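Getting to know the inside of the old workstation

2020-05-12

Well, hello again, and thank you to everyone who wrote after the last post about the pantry shelves. I promise there's more pantry coming, but today I'd like to talk about computers, or really about one computer, the big heavy black tower I've been going on about since March. If you only come for the jam recipes you're very welcome to skip along to next time and I won't be offended in the least!

For anyone new, I bought a used workstation from Pedetska, the second-hand place near the rail yards, for 585 dollars. It was more than I meant to spend (I'd gone in for a lamp), but I've wanted a proper solid machine for sorting out the family photos and the choir recordings, and these old office towers are built like a good stove. Everything inside seems to have a latch or a tab or a little lever, and very often they're coloured, so you know what's meant to move and what's meant to stay put. I find that enormously thoughtful. Somebody sat at a desk once and decided that the bits you're allowed to touch should be blue.

The first thing I'd say to anybody starting out is to lay the tower down. I spent my first evening with it standing up, leaning in sideways with a torch between my teeth, and my neck has only just forgiven me. With the case on its side and the panel off, you look straight down on the lot: the board in the middle, the power supply along one side, the drives with all their cables, and you can take your time over it.
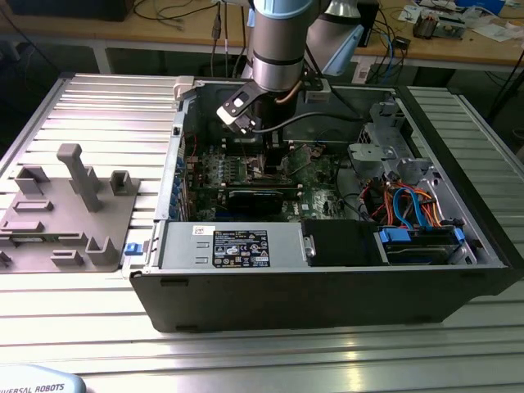 Rajkumari Garg wrote to me after I'd mentioned the project that the lid should come off well before you plan to do anything, and that you should just leave it open while you have your tea and keep looking, since most of the mistakes she ever made inside a computer came from starting too soon. She also said to unplug it at the wall and then hold the power button in for a few seconds afterwards. I've done both ever since, and the tea part is no hardship.

I took her advice about looking quite seriously, and made a drawing. It isn't a good drawing. It's in the back of the notebook I use for seed orders, and the power supply has come out looking like a loaf tin, but writing the names down as I learned them did help them stick. Memory goes in the long slots. Cards go in the other slots, the ones that line up with the back of the case. The processor lives in the socket, with a metal frame around it to keep it held down. All of this will be very dull to those of you who do it for a living (hello, Himen repair desk, I know at least one of you reads this), but I was pleased as punch to be able to point at a thing and say what it was.

What surprised me was how much is printed right there on the board. The writing is tiny and I do need my stronger glasses, but the memory slots have their names beside them, telling you which slot you're at and which processor it belongs to. The manual I'd printed off ran to 33 pages and I'd been flipping back and forth through it like a hymn book, when half of what I wanted was already sitting there in white on green. 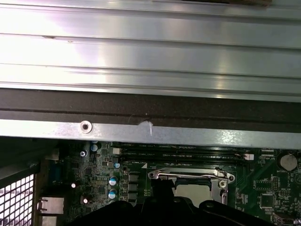
Memory slots just below the metal rail, with their names printed alongside.

Now, the processor. I'd put it off and put it off. Memory I don't mind, it's a matter of the latches and a firm press, and you get a nice click for your trouble. The processor is another matter, and I'd read so many stern warnings about bent contacts that I had more or less decided it was witchcraft. You mustn't touch the contacts in the socket, you mustn't touch the underside of the chip, you mustn't drop it and you mustn't slide it about. By the time I'd finished reading I was scared to breathe on the thing.

But it's really a very orderly little business once you slow down. The cooler has to be off first, of course, and the old paste wiped away with a lint-free cloth. I use the wipes from Bisht, the chemist on the corner, the plain alcohol ones with no perfume. Then there are the levers, and on this kind of socket there are 2 of them, which puzzled me no end until I found out they have an order. You push a lever down and a bit outward to free it from its hook, and it wants to spring up, so keep hold of it! Once they're both out of the way the metal plate lifts up and you can see the socket underneath, all those fine contacts in a greyish field, like the nap on velvet. I could have looked at it for ages. I did, in fact, and the potatoes boiled over.

The chip itself is a handsome object. It's square and silver on top with a dark green border, and it has its name and speed printed on it as neatly as the label on a jar. Mine are never that neat. 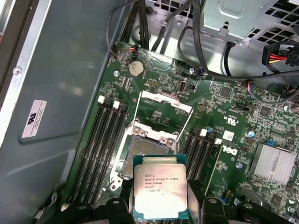 Intel Xeon E5-1630V3, 3.70GHz according to the lettering on top.

Going in, it should be kept as level as you can manage, lowered straight down and let go of gently. There's no pushing at all. If it sits flat it's right, and if it rocks it's wrong, and you lift it out again and look for the corner mark. Then the plate comes down over it, then the levers, again in their order, and they do take more of a shove than feels polite. My shoulders were up round my ears the first time.

I'd check the seating before closing anything. Get your eye down low, look along each edge of the chip against the bracket, and see whether it's even all the way round. It takes a minute, and you've already spent the whole afternoon on it by then, so what's another minute.
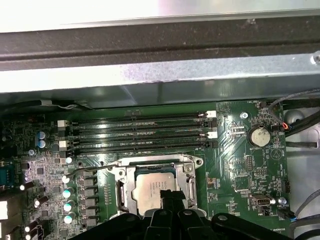 Do you need to put the memory back before the processor goes in?
Leave it out until the processor is in and the levers are down. You'll have more elbow room that way, and the memory slots are easy enough to fill afterwards.

A few odds and ends before I go and see to supper. I keep the screws in an egg carton, each hollow marked with where they came from, and I've still ended up with 2 left over from somewhere. I've taped them into the notebook beside the drawing. The new paste is Zevura, which came in a tube so small I thought they'd sent me a sample, and a dab the size of a pea is plenty. And please do tidy your cables while you have the side off. I used a bit of the soft garden tie I keep for the tomatoes on one bunch of them, and I expect some of you will have views on that.

Next on my list is finding memory that suits the board. I've written to Pedetska to ask what they have in the back, and I'm told it may be a while as they're sorting through a big load of office machines. If anyone has a few matching sticks sitting in a drawer, drop me a line, I've got quince jelly to trade.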